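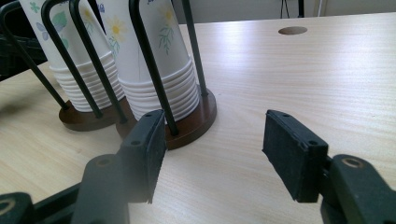
Progress report: Geltov Community Room refreshment area

To: Widad Chamoun, Dramdale Fund
From: Carla Fakhoury, Geltov
Date: 23 July 2021

1. Summary

The drinks corner is in use and most of the work under the grant is finished. The plumbing is still open, and so is the choice of a water urn. We expect to close both by September. No change to the total grant is requested.

2. Work completed

The old counter was taken out and the wall behind it patched and painted. Raed Saliba did the painting over two evenings, which saved the labor cost we had budgeted for that line.

A light-colored wooden table now serves as the drinks table. The two paper cup dispensers stand on it side by side. They are black wire on round brown wooden bases, and we chose them over the wall-mounted kind so that they can be moved when the table is needed for meetings. One is meant for hot drink cups and the other for cold. Both fit the cup sizes we already buy from Bataineh, so the existing stock will be used up first.

Before this, cups were kept in their plastic sleeves in the cabinet under the sink. Sleeves were opened and left, and a fair number of cups were thrown away after falling on the floor. Ngọc Thái, who does the ordering, will compare the next cup order with the last one. It is too early to give a result.

3. Work still open

Sink and tap. Draltska visited to look at the drain and sent a quote of $400. This is $110 more than the budget line. The savings on painting cover the difference, and I would like your agreement to move the money across.

Water urn. Two models are being considered. The larger one needs its own outlet, and Qusai Nimri is checking whether the circuit on that wall can take it. If it can't, we will order the smaller one.

Labels. The dispensers need a small sign for hot and cold. People have been filling them with whichever sleeve is open.

4. Use of the room

The room is booked 14 times a month at present, mostly by the language classes and the parents' group. The Tuesday class asked for the drinks table to be farther from the door, as the line for coffee was blocking people coming in. It was moved to the long wall. The parents' group asked for a lower shelf for children's cups, which is outside this grant, but I have noted it for next year.

5. Next steps

Confirm the Draltska quote once we hear from you.
Order the urn after the circuit check.
Put up the labels.
Send receipts for the table, the dispensers and the paint. There are 4 receipts in all, and the paint one has to be reissued with the correct name.

The final report will follow in September with the full accounts.

Carla Fakhoury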